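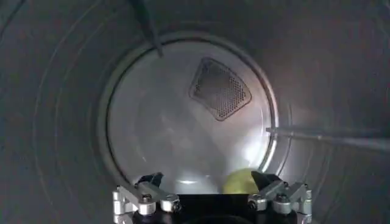
Page last changed: November, by Wernari product documentation

Equipment > Data Collection > Enclosed-Space Kits > Sima Drum Kit

Search products, manuals, part numbers

Sima Drum Kit for wrist-view demonstration recording

The Sima Drum Kit is a workstation package for recording teleoperated demonstrations inside dryer-type drums and similar cylindrical enclosures. It supplies the wrist camera, mount, leader arm, recording software and object set needed to produce training episodes for imitation learning. The follower arm and the appliance are ordered separately.

Drums are a useful test of a policy that has to work from a wrist view. The walls curve on every side, the metal surfaces return highlights that shift as the arm moves, and a glossy back panel can carry blurred reflections of the fingers. A ball resting low against the panel may be half hidden by the gripper housing at the moment the operator has to decide where to close. Fixed cameras outside the door are often blocked by the forearm during the same part of the motion, so the kit treats the wrist stream as primary and any external stream as optional.

What is supplied

Wrist camera with fixed-focus lens and locking cable
Camera mount for two-finger parallel grippers, silver or black
Lidalent leader arm with trigger handle
Foot pedal, two positions (start/stop, discard)
Object set: fuzzy balls, folded cloths, socks, mesh bags
Hesta Recorder license, one workstation
Calibration card and mounting hardware

Camera placement

The camera sits behind the gripper and looks along the approach direction. Both jaw pads and the gap between them must remain visible at full opening. The housing will occupy part of the lower image. This is expected, and the mount should not be raised to avoid it – a higher position brings the camera too close to the drum opening on entry and changes the view relative to existing Sima recordings.

Exposure should be set with the arm inside the drum. Automatic exposure is disabled by default in Hesta Recorder. If a highlight on the back panel or rim is clipped, reduce gain before shortening exposure time. Minor glare may be left in the data, provided the target object is still distinguishable from the panel.

Recording procedure

1. Home the follower arm outside the door and confirm that the leader arm matches its pose.
2. Place one object in the drum. Vary the position between episodes, including positions against the back panel and beside a lifter.
3. Press the start pedal. Enter with the fingers open.
4. Approach, close, withdraw and release over the tray.
5. Press the stop pedal after the fingers have cleared the object.
6. Use the discard pedal for any episode interrupted by a fault or a cable snag.

Failed grasps followed by a successful second attempt should be kept and tagged "recovery". Failed grasps with no second attempt are tagged "fail" and are excluded from the default export. The drum must be stationary during recording, with the appliance disconnected from power.

Recommended quantities

For a single object type in a single drum, 100 accepted episodes are enough to check that the pipeline trains and that the policy enters the opening reliably. A mixed-object set should contain at least 4000 accepted episodes, spread over several drums where possible. Operators should change position, object or lighting every 20 episodes. Long runs with one arrangement add storage and little else.

Data format

Each episode is written as one folder containing the wrist video, joint positions, gripper opening, pedal events and a text label. Streams share a common clock. Episodes longer than 40 seconds are flagged for review and are not deleted. Export scripts resample all channels to the rate of the slowest stream.

Compatibility

The standard mount fits parallel grippers with a central housing and paired linkage fingers. Suction tools are not supported. Grippers with enclosed fingers need the wide mount, ordered under the same product name with the suffix W. Check clearance at the door opening with the fingers fully spread before ordering; the linkages on some grippers extend well beyond the jaw pads.

Known limits

Dark cloth against a shadowed wall is difficult to see in the wrist stream at default gain. Perforated vent areas may produce moiré at some distances. Cable routing over the forearm limits wrist rotation, and the software stop should be set before the first session.

Replacement pads, pedals and cables are listed under Sima spares. License transfers between workstations are processed each Friday.

Shares: 20 | Comments: 0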